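Kistolwood opens public talks on whether machines can do the chores yet

GODOY, January 4, 2021 – Anyone who has stood over a cluttered bed wondering where to begin will feel some kinship with the folks at Kistolwood, who have spent a good long while asking if a robot could take the job on for them.

The short answer is a friendly "some of it". Kistolwood's simulated bedroom has now hosted 1000 attempts at tidying odds and ends, and the team will share the lot, good tries and bad, at a free evening in Birudgate this February.

"My nan kept house from 1953 with a broom and a firm word, and I reckon she'd still beat us to the kettle," said project lead Catrin Parry. "A book lying flat is a real puzzle for a gripper – and so is anything with an odd shape."

Shop-floor work gets its turn as well, with Boonsong Limsakul speaking on shelf stocking and what he'd happily hand over tomorrow. There are 40 seats, and tea and biscuits are on us.

To save a seat, please ask for Rungnapa Khamphan at the Kistolwood front desk.
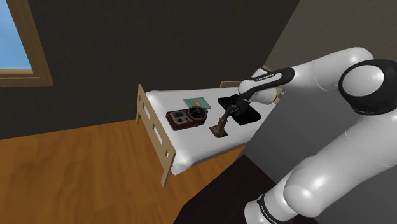
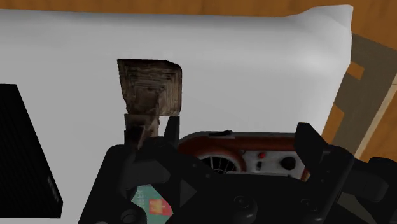
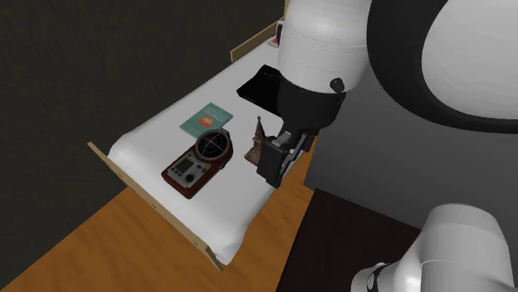
Computer-rendered views from Kistolwood's tidying simulation, each with the gripper in among the household items.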